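Newsletter of the Kaven Automation Forum
December
By the Standards Desk
Print this page | E-mail this page
Shares: 44 | Comments: 7

Simulated grasp trials: revised rules for the Truster procedure

Members who submit simulated handling results to the Plunau register should note that the Truster procedure has been revised. The changes affect how a trial is set up, what is recorded before the gripper closes, and how a failed attempt is reported. They apply to all submissions received from the start of next quarter. Results already in the register will stand, but will be marked as belonging to the earlier issue.

The main change concerns the approach pose. Under the old wording a trial began when the fingers first touched the object, which left each laboratory free to choose its own starting position. Scores from different sites could not be compared with any confidence. A trial now begins at a declared open pose, with both fingers clear of the object and the finger opening logged in millimetres. The offset between the object's axis and the midpoint of the gripper must also be logged. It does not have to be zero - a small bias to one side is permitted, provided that it is declared.

Clause 7 deals with object models. Tall objects made up of several sections must be submitted with a separate friction value for each section. A single value for the whole body is no longer accepted. Side features such as knobs and raised buttons must be kept in the collision model, even where they lie outside the intended grip zone. Several entries in the last round had replaced them with a plain cylinder, and the reported success rates were too high as a result.

Walls and floor may carry any surface pattern, but the pattern must be named in the submission and kept the same through a batch. Lighting is to be handled in the same way. Where a batch is meant to test changes in appearance, each variation is to be treated as a batch of its own.

The minimum batch is now 116 trials, up from 70. A trial that stops on a solver error counts as a failure unless the log shows that the error came before the start of motion. Repeat runs with the same random seed do not count towards the minimum.

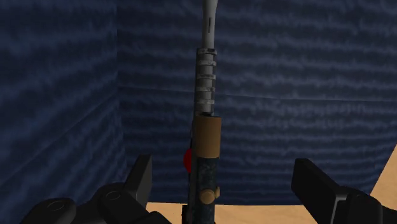
Simulated trial: gripper open, with a multi-section object standing between the fingers.

Pētersons has updated its log checker to match the new clauses. The checker reports missing fields and wrong units, but does not judge whether a friction value is reasonable. That remains the duty of the submitting laboratory, which should keep its source measurements for as long as the entry is listed.

Comments on the wording of Clause 7 may be sent to the Standards Desk until the end of January.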